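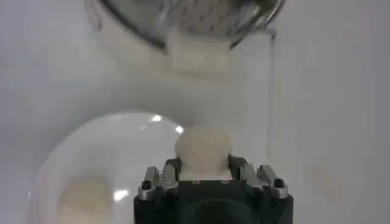 When I started in robot safety work I thought a standard was something you read once, nodded at, and filed. Then I moved over to food handling at Runley, and I have been rereading the same 23 pages ever since (my copy is held together with a binder clip now). We call it the Illent guide, after the project it came out of, and it covers what a machine may and may not do near things people are going to eat.

Most of it is plain good sense. Keep food tools and general tools apart. Write down every change to a fingertip pad. Put the stop button where a person's hand already goes - and then check that it's still there after lunch!
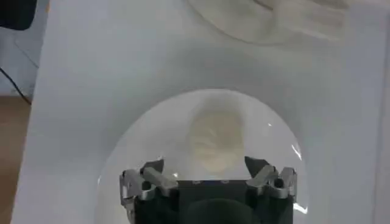

4 min read

The part I get asked about most is section four, on grip surfaces. The guide says any surface that touches food has to be cleaned before the run and again after it, and that the cleaning has to be signed for. People grumble about the signing. I grumbled too, back in September, when we were doing so many runs a day that my signature turned into a sort of wavy line. But when the Ekham site wanted to know which pads had been used on which day, I could tell them in a minute, and I have been a much more cheerful signer from then on.

I also like that it asks for a force limit to be set for the softest item on the list, even if you plan to spend the whole morning on something firmer. It's slow, yes, and you will want to skip it.

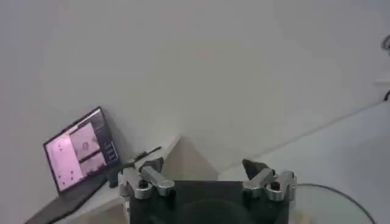 Tanasarn wrote to me after my last post to say that small labs can't be expected to keep records like a factory does, and that a single page taped up by the bench would do more good than any binder. I've gone back and forth on that. A page by the bench gets read, I'll give you that, but it doesn't tell you what happened on run 2,235 when somebody needs to know.

Steam is where I think the guide is thinnest, and I have told them so. It gives one paragraph to hot equipment, mostly on cables, and says very little about where things should go once a lid comes off. My own habit is to settle the resting places first, before any motion is planned. With a steamer in the middle, the lid lies flat on one side and the empty plate waits on the other, so each arm has its own side to work on and neither has to reach across the pot. I'd love to see that written in as a proper clause, with a little drawing, because I have explained it over the phone more times than I can remember and I always end up waving my hands at someone who can't see them.
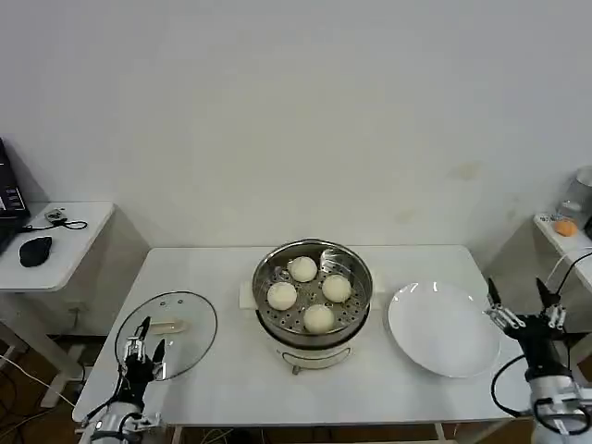 Revisions to the guide are open for comment again, and I've been putting mine together in the evenings with a pot of tea. Four round buns in a steel basket, spaced apart like these, make a good case for the clause I most want added, on clearance between soft items, as a fingertip needs somewhere to go that isn't the next bun. I'd also like the cleaning log moved to the front. If you have comments of your own, send them in, even the short ones - they do get read.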